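분류: 식기와 음료 용기 | 생활문화 | 사무실 다과 공간

머그와 일회용 컵

머그(mug)는 대개 손잡이가 달린 원통 모양의 잔으로, 받침 없이 쓰며 커피나 차, 코코아처럼 따뜻한 음료를 담는 데 두루 쓰인다. 일회용 컵은 한 번 쓰고 버리는 것을 전제로 만든 얇고 가벼운 용기이며, 흔히 플라스틱 뚜껑과 짝을 이룬다. 둘은 쓰임새가 겹치면서도 성격이 꽤 달라서, 집이나 사무실의 다과 공간을 들여다보면 한 지붕 아래 사이좋게 놓여 있는 경우가 많다. 이 문서에서는 두 용기의 생김새와 관리, 그리고 함께 놓고 쓰는 관습을 다룬다.

머그의 특징

찻잔과 견주면 머그는 벽이 두껍고 바닥이 평평하다. 격식을 차린 자리보다는 혼자 앉아 일하는 책상이나 식구들이 오가는 부엌에서 더 사랑받아 왔고, 그래서인지 오래 쓴 머그에는 저마다 임자가 있게 마련이다. 재질은 도자기가 가장 흔하고 법랑, 유리, 스테인리스도 쓰인다. 유약을 입힌 도자기 머그는 냄새가 잘 배지 않고 설거지가 수월하다. 다만 검은 유약은 물때가 희끗하게 드러나기 쉬워서, 씻은 뒤 마른행주로 한 번 닦아 두면 처음의 윤기를 오래 볼 수 있다.

겉면에 글자나 상징을 찍은 머그는 기념품이나 단체 선물로도 널리 쓰인다. 인쇄 면은 거친 수세미에 약하므로 부드러운 스펀지로 씻는 편이 좋고, 금속 장식이 있는 것은 전자레인지에 넣지 않는다.

다과 탁자의 구성

머그가 놓이는 자리는 집마다 다르지만, 탁자 안쪽에 상자나 통조림처럼 쌓을 수 있는 것을 두고 앞쪽을 잔의 자리로 비워 두는 방식이 널리 쓰인다. 바구니는 모양이 제각각인 병이나 봉지를 한데 모으기에 좋으며, 손잡이가 높은 것은 통째로 옮기기도 편하다.
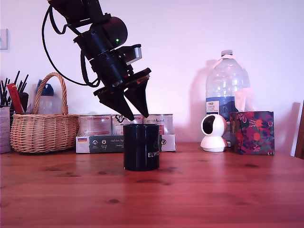

민아린은 이 항목의 토론란에 자기네 휴게실에서는 잔을 벽 쪽에 두었다가 과자 상자를 꺼낼 때마다 건드리게 되어, 3월부터는 잔을 맨 앞줄로 옮겼고 그 뒤로 훨씬 마음 편히 쓰고 있다고 적었다.

나무 탁자에서는 잔 밑의 물기에도 신경을 써야 한다. 마감이 얇은 나무는 뜨거운 잔을 오래 두면 하얀 고리 자국이 남을 수 있어서, 천이나 코르크로 된 받침을 까는 집이 많다. 플리브몬트의 찻집들에서는 낡은 행주를 네모나게 접어 받침 대신 쓰는 풍습이 있는데, 보기에는 소박해도 물기를 참 잘 빨아들인다.

일회용 컵과 뚜껑

일회용 컵은 위가 넓고 아래로 갈수록 좁아지는 모양이 많다. 이렇게 하면 서로 겹쳐 쌓을 수 있어 보관할 때 자리를 적게 차지한다. 종이컵은 안쪽에 얇은 막을 입혀 음료가 스며들지 않게 하며, 맞는 뚜껑을 고르려면 용량보다 입구 지름을 먼저 살펴야 한다. 같은 200밀리리터짜리라도 만든 곳에 따라 입구 크기가 다르기 때문에, 뚜껑만 따로 샀다가 헛걸음하는 일이 의외로 잦다.

뚜껑은 테두리를 빙 둘러 눌러 닫는다. 한쪽만 누르면 반대쪽이 들뜨기 쉽다. 뚜껑을 덮은 컵을 들 때는 몸통을 너무 세게 쥐지 않는 것이 요령인데, 얇은 벽이 눌리면 음료가 위로 밀려 올라오는 까닭이다.

다 쓴 컵은 남은 음료를 비우고 뚜껑과 몸통을 나누어 모은다. 가벼운 컵은 통 안에서 부피를 많이 차지하므로 겹쳐서 버리면 훨씬 덜 번거롭고, 입구가 넓은 원통형 용기를 바닥에 세워 두면 모으기도 쉽다. 분리배출 기준은 지역마다 다르니 사는 곳의 안내를 따르는 것이 가장 확실하다.

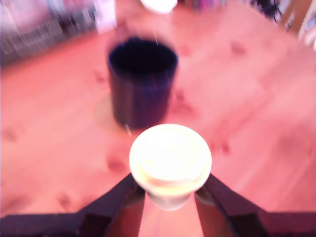

뚜껑을 덮은 흰색 일회용 컵과 윗면이 트인 짙은 남색 원통형 용기.

함께 쓰는 관습

날마다 드나드는 사람은 머그를, 잠깐 들른 손님은 일회용 컵을 쓰는 곳이 많다. 사르미엔토의 공방 거리에서는 이 순서를 뒤집어 손님에게 가장 고운 머그를 내어 주고 주인은 아무 잔이나 쓴다고 하는데, 추운 날 먼 길을 온 사람에게는 그만한 환대도 드물 것이다. 어느 쪽이든 잔을 엎어 둘 때는 물이 빠질 틈을 남겨 두고, 컵 묶음은 포장을 다 뜯지 말고 윗부분만 열어 쓰면 먼지가 덜 앉는다.

같이 보기: 찻잔, 컵 받침, 바구니, 분리배출

마지막 편집 2024. 12. 20. | 문의하기 | © 그라토 생활백과 | 맨 위로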